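Search this site Search Go

Flevamberg's Free Pantry Shelf Is Moving Indoors for the Winter

Nov 8, 2024

If you walked past the corner of Westo Street this week and wondered where the little pantry stand went, don't panic - it hasn't been hauled off. It's just gone next door, into the old Treser bakery, where it'll stay warm and dry until spring.

I stopped by yesterday to see how the move was going and ended up staying way longer than I planned (there was coffee, and somebody's walnut cake). Angeliki Vrettos, who started the stand with her neighbor Periklis Liapis, told me the outdoor version took a beating last January. Cans froze, labels peeled off, and a whole batch of pancake mix turned to paste after the roof leaked.

"I was throwing out food every morning, and I hated it," she said. "You can't ask people to give you good stuff and then let the snow get it."

So when Thodoris Zervas offered the front room of the bakery, which he's been fixing up on and off since the ovens were sold, they said yes pretty much on the spot. He's only asking them to split the heating bill.
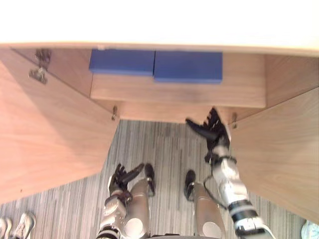
The rules are the same as they were outside. Take what you need, leave what you can, no sign-up and no questions. What's different is where you'll find things, so give yourself a minute the first time you go in. A lot of the food used to sit right out in the open, and now plenty of it will go behind doors, in cabinets like the pale wood one with a couple of blue boxes on the shelf under the white counter. Please go ahead and open things! Periklis says people were so polite on the first morning that they only took what was on the windowsill.

The room will be open from 8 in the morning until the hardware store next door closes, and Thodoris will unlock it himself on his way to work. If you usually came by late at night, which I know some folks did, Angeliki would like to hear from you. She's thinking about leaving a small bin on the porch with bread and fruit for the after-hours crowd, but she wants to know if it would get used before she sets one up.

As for what they need right now, it's mostly breakfast things: oatmeal, peanut butter, shelf-stable milk. They've got more canned beets than they know what to do with. I took two cans home and I'm taking recipe ideas, so write in if you have a good one - my kids have already turned down soup.

Drop-offs go to the side door on the alley. Knock hard, the bell's broken.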